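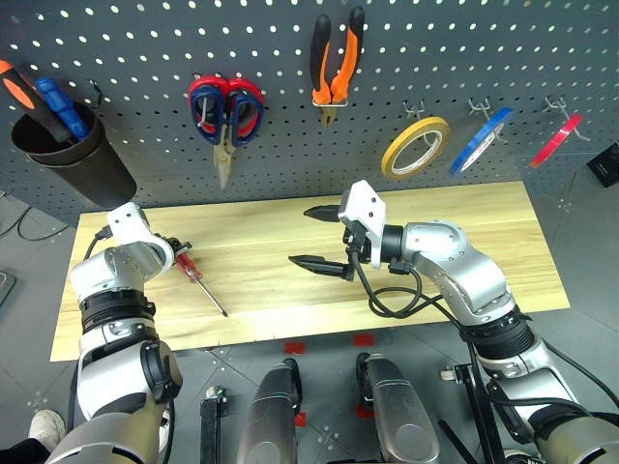 Figure 2. Hand tools on a pegboard. Source: authors' own material.

3.2 Shot selection after the first pass

We coded 77 half-court possessions from the Jetcombe and Hulteren youth teams, all played under the same house rules: two baskets, a short clock and free substitution. A possession began when the ball crossed the center line and ended with a shot, a foul or a turnover. Fast breaks were left out.

Each possession was placed in one of two groups. In the first, the player who received the opening pass kept the ball for at least one dribble. In the second, the ball moved on at once, either to the post or back to the top. Possessions in which the first pass was tipped but recovered went into the first group, as in the MacPherson scheme.

Shots from inside the lane were more common when the ball moved on at once. The difference was clearest for Hulteren, whose forwards cut early and were often open on the weak side. Jetcombe players tended to hold the ball on the wing and wait for a screen – a habit their coaches had asked for in December – and 19 of their possessions ended in a jump shot over a set defender.

Screens away from the ball were rare. We found nine in all, and most came late in the clock, when the defense had already switched. These are too few to compare between teams, so they are listed in the appendix and not used in the model.

Coding was done in Funarura, with the playback slowed for crowded plays under the basket. Where the two coders disagreed on the type of first pass, they watched the possession again together and agreed on one label. Free throws are treated separately in Section 3.3.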